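Student Robotics > Course Text > Unit 4 > Teaching by Hand

Chapter 4
Teaching by Hand

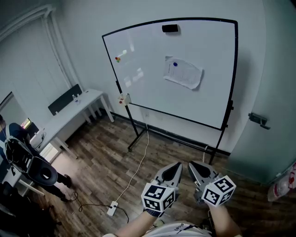 How much does a club need to know about programming before it starts this chapter? A little is plenty: if your members can open a file, change a number and run it again, they can do every activity up to the final project.

The first three chapters were about machines that follow instructions. You wrote the steps, the robot took them, and when something went wrong you could usually point at the line that did it. Now we get to my favorite part of the whole course. In this chapter you stop writing the steps and start showing them. A person does a job with a pair of hand-held grippers, the motion gets recorded, and after enough of those recordings a robot can begin to work out what the job is.

I still remember the first time our club at Grerkby tried it. We had spent most of the fall writing rules for picking up a dry-erase marker, and the rules had grown to 224 lines, with a special case for the marker being upside down and another for the marker rolling (they always roll!). Then Darius Sepp, a junior who had joined mostly for the snacks, picked up the grippers and moved the marker from one end of a table to the other in 4 seconds. He did it again with the marker turned sideways. He did it left-handed. Every one of those tries was a lesson a robot could use, and we hadn't typed a thing.

That afternoon changed how I teach this subject, and it is why the chapter asks you to get your hands moving before you do much reading.

What you will do

You will start with a single task and a single pair of hands. The task should be dull: put a block in a cup, hang a paper on a board, close a drawer. Dull tasks are wonderful here, since you can repeat them all afternoon and still notice small differences between one try and the next. Section 4.1 helps your team choose one and write it down in a sentence that everybody reads the same way. This is harder than it sounds. "Tidy the desk" started an argument at Grerkby that lasted through two meetings.

In Section 4.2 you learn to move well with grippers. Two fingers are not five, and your wrist will want to do things the gripper can't copy. Go slower than feels natural. Keep your elbows loose. Look at the thing you are about to grab before you reach for it, and let go completely before you pull away. New members tend to nudge an object into place with the side of a finger after they've dropped it, and those little nudges end up in the recording along with everything else.

Section 4.3 is about the markers, the black-and-white square patterns that let a computer tell where each gripper is and which way it is tilted. You will print a few, tape them to cardboard, and find out how far you can turn one before the computer loses it. The geometry is the same that you used in Chapter 2 for the map of the gym floor, so have those notes handy.

Section 4.4 covers sorting. A good set for a first project is 200 recordings, and you should expect to throw some of them out. The Plitico team, whose work we borrow all through this unit, kept a paper log with a column for the reason each recording was dropped, and by the end of April that column was the most useful thing they owned. "Sleeve in the way" appears on nearly every page.

Section 4.5 is the Sakalauskas Exercise, named for the family who hosted our first regional meet. Two teams trade recordings with no explanation and each tries to write down the other's task from the motion alone. It gets loud. Please do not skip it.

Before you begin

Find a room with some open floor and agree on who is moving and who is watching. Swap often. Tape down any cord that crosses a walking path, charge everything the night before, and put the task sentence up where the person with the grippers can read it.

Warm-up

Pinch your thumb and first finger together on each hand and tuck the rest away. Now tie a shoe. Write down the exact moment at which you got stuck, and bring that note to Section 4.1.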